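Bivside brings turn-based salvage game Tallodgate to PC with full save portability

June 2021 - Independent studio Bivside today confirmed that its turn-based salvage game Tallodgate will leave early access in the summer with a rebuilt save system, a revised difficulty model and a free level editor. The game will be published on PC by Ovora. Owners of the early access version will receive the full release as a standard update at no further cost.

Tallodgate is a single-player game set in a flooded market town. The player directs a small crew through buildings that are gradually taking on water, recovering goods and selling them on to fund the next trip. Each building is divided into tiles, and each tile has a water level that changes at the end of every turn. Doors, floors and stairwells affect how the water moves. The rules for this are shown to the player in full, and the outcome of a turn can be previewed before it is committed.

The release version contains 90 buildings, all of them placed by hand. A typical building takes 15 minutes to complete. The campaign is split into nine districts, which may be played in any order once the opening district has been cleared.

"The water simulation was finished fairly early, but the tools for reading it were not," said Yolandi Ndlovu, design lead at Bivside. "Players in early access were losing crew members to flooding they could have predicted if the interface had given them the figures. Most of our work since March has gone into the preview layer. The simulation itself has changed very little in that time."
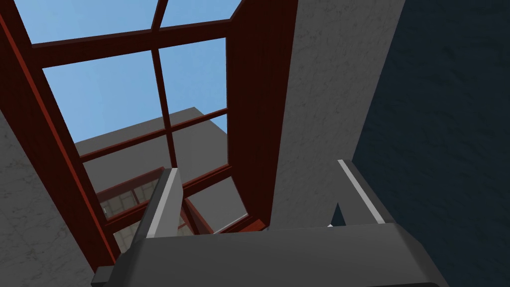 Window seen from below, with dark red framing and blue sky through the glass.

Save files have been moved to a new format. Under the old system, a campaign save stored the complete state of every building visited, and large files could take a long time to load. The new format stores a starting state and a list of player actions, and the game rebuilds the current position from these when the file is opened. Early access saves will be converted the first time they are loaded. The original file is kept in a separate folder and can be restored from the options menu.

The same format is used for replays. A completed building can be exported as a small file and opened by any other player running the same version of the game. Replays can be paused at any turn and continued as a new attempt.

Difficulty settings have also been separated. Early access offered a single choice of level at the start of a campaign. In the release version, water speed, crew stamina and market prices are set individually and can be altered between buildings. Changing them does not disable achievements. A fixed preset named Pretorius reproduces the balance of the first early access build, for players who wish to keep to it.

The level editor is the one used by the studio during development. It supports buildings of up to 1000 tiles and includes a test mode that runs the water simulation without a crew. Finished buildings can be shared as files. Bivside has no plans for an in-game browser at launch - the studio will review this after release.

"We had to decide whether to hide the rougher parts of the editor or document them, and we chose to document them," said Kane Waaka, technical director at Bivside. "There is a manual. It covers the file structure, the tile rules and the known faults, and it will be updated with each patch."

Tallodgate supports mouse and keyboard or controller, with all inputs open to reassignment. Text size can be adjusted separately for menus and for the tile display, and water levels can be shown as numbers, patterns or colours. The game does not require an internet connection after installation.

Pricing and a release date will be announced separately. The early access version remains on sale until then.

About Bivside
Bivside is an independent developer of strategy and puzzle games for PC. Tallodgate is its first commercial release.

About Ovora
Ovora publishes games by small studios and provides testing, localisation and platform support.

Review code and press materials are available on request from the Ovora press office.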